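Buy the Shed for the Ground You Have

My neighbor Nuala Duggan bought a resin storage shed last spring and has been unhappy with it ever since. The doors stick. One of them pops open when the wind comes from the west. She blames the shed, and she has said so in a review that 28 people have marked as helpful. I have looked at it closely and I think the shed is fine. It is sitting on a lawn that slopes four inches from one side to the other.

I have put up sheds for a living in and around Birkcombe for a long time, and my opinion is that most of the money people spend on a shed is spent in the wrong place. They compare wall thickness, roof pitch, window kits and color. Then they set the thing on grass, or on a few patio blocks they had left over, and wonder why nothing lines up by fall.

A base is dull to shop for. There is no display model of a gravel pad. The Brorkell catalog I keep in the truck gives the pad half a page near the back, after the shelving and the flower boxes. I understand why. A store sells what it can put on a pallet.

But look at the prices. A customer last year paid $3065 for a wood shed and had $188 set aside for what goes under it. That covers some stone and maybe the rental of a plate compactor. It does not cover digging out a slope. We ended up spending $631 on the base, and he was annoyed with me for a week. His doors still close. 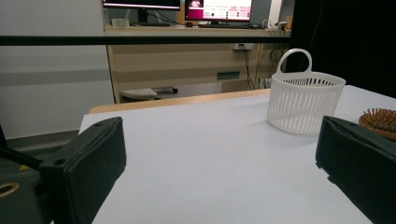
Bare white tabletop between the jaws of a hand-held gripper.

The usual answer is that a small shed does not need all that. Eun-seong Nam, who runs the yard at Ragab and has sold more sheds than I have built, tells his customers that anything under 64 square feet can go on skids on firm ground. I respect him and I think he is half right. Skids work if the ground is level and drains. Most back yards I see do one or the other.

Metal sheds are the worst for this. The panels are thin and the whole frame takes its shape from whatever is below it. If one corner drops, the roof holes stop matching the wall holes, and people start forcing screws. A wood shed will put up with more because you can plane a door or move a hinge. With resin you can't do much except take it apart and start again.

Stores could help by asking one question at the counter, which is where the shed is going. Plavside used to send a sheet home with every kit that had you measure the slope with a string and a level before you opened the box. It took ten minutes. They dropped it when they changed the packaging and I still hand out photocopies.

If the budget is fixed, I would buy the smaller shed and spend the difference on digging and stone. Make the pad a foot wider than the shed on every side - the drip line off the roof needs somewhere to land. Nuala is having hers emptied and moved in June. I quoted her for the pad, and she is thinking about it.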